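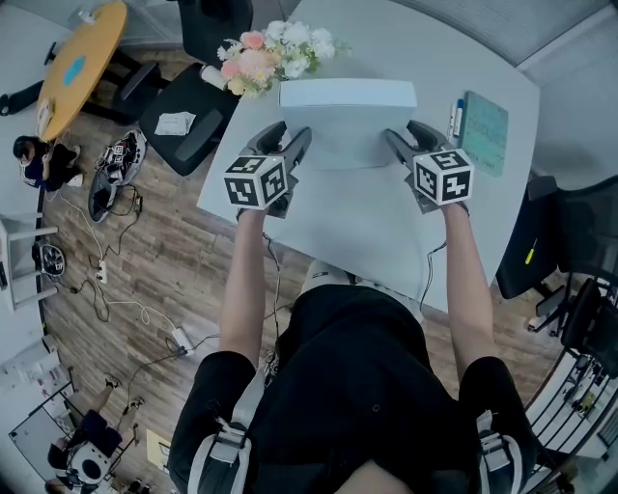 A white box held at a desk, with artificial flowers in white, pale pink and peach behind it.

May
By the Storkadmont Handbook desk

Gem elixir

A gem elixir, also called gem water or a crystal essence, is a drink or set of drops made by leaving water in the company of a mineral. Makers hold that the stone passes a quality of some kind to the water, and that the water passes it on to whoever drinks it. The water keeps its own counsel. Gem elixirs are sold through health shops, market stalls and the post, usually in small dropper bottles, and are often shelved beside flower remedies, with which they share their methods, their customers and a good deal of their label design.

Preparation

There are two main ways of making a gem elixir. In the direct method a cleaned stone is placed in a glass bowl of spring water and left in sunlight, or moonlight if the stone is thought to prefer it. In the indirect method the stone sits in a smaller, dry glass standing inside the bowl, so that stone and water never meet. The indirect method was a later arrival and is now the one most teachers recommend, as several popular stones are poisonous.

The bowl is left for a few hours or overnight, according to the school. The result is called the mother essence and is normally mixed with an equal amount of brandy to stop it going off. A few drops of this go into a bottle of brandy and water to make the stock bottle, and a few drops of the stock go into another to make the dosage bottle. Since every stage is mostly brandy and water, teetotal buyers are offered versions kept in vegetable glycerine or cider vinegar. The vinegar sort is bought once.

Cloud cover is a matter of some dispute. The Stillier method, named after the house where it was first taught, requires an unbroken sky and asks the maker to start again if so much as a wisp goes over. Its followers in the north of England have a small output.

Stones used

Clear quartz is the usual first stone, being hard, cheap and credited with almost everything. Rose quartz is given for matters of the heart, amethyst for sleep and for moderation in drink (the brandy notwithstanding), and citrine for money worries. Much of the citrine on sale is amethyst that has been heated until it changes colour, and authors differ on whether it remembers.

Stones that should not be put in drinking water include malachite, which contains copper; cinnabar, which contains mercury; and galena, which contains lead. Selenite is soft and slowly dissolves, leaving the maker with cloudy water and less selenite. Pyrite can rust. Dyed and glued stones are best kept out as well, whatever they are called on the tray.

Use

The common dose is 4 drops under the tongue, taken from 1 to several times a day. Elixirs are also added to baths, dabbed on the wrists, or sprayed about a room before a difficult visitor. Sprays are the growing part of the trade, as they can be scented, and a buyer who smells lavender at least knows that something has happened.

Sets are popular. The Nivska range, typical of the middle of the market, comes as 60 bottles in a hinged case with a booklet, and the booklet offers a chart for picking the right one. Beginners may also choose with a pendulum, or by shutting their eyes and reaching in, a method that has the merit of speed. The smaller Mbeki travel set holds five bottles and leaves out amethyst - a decision still discussed in the trade with more heat than might be expected.

History

Sellers' leaflets commonly state that gem elixirs are 3,000 years old. People have certainly ground up stones and swallowed them for a very long time, and medieval lapidaries list the powers of gems at length, but the modern elixir, with its bowl, its sunlight and its dropper, owes far more to the flower remedies of the 1930s. The idea was carried over to minerals later in the twentieth century and spread through books and weekend courses.

Evidence

There is no good evidence that gem elixirs treat any illness, and no known way in which a stone in a separate glass could alter the water round it. Supporters reply that the effect is energetic and does not show up in a laboratory. Critics agree that it does not.

Anyone who avoids alcohol should check the label before use. The drops are not a replacement for prescribed medicine, and most labels now say so, in small type.

Storage

Bottles are kept upright and out of strong light, which seems hard on something made in full sun. Many makers also advise against keeping them near a television or a microwave oven. Droppers should not touch the tongue.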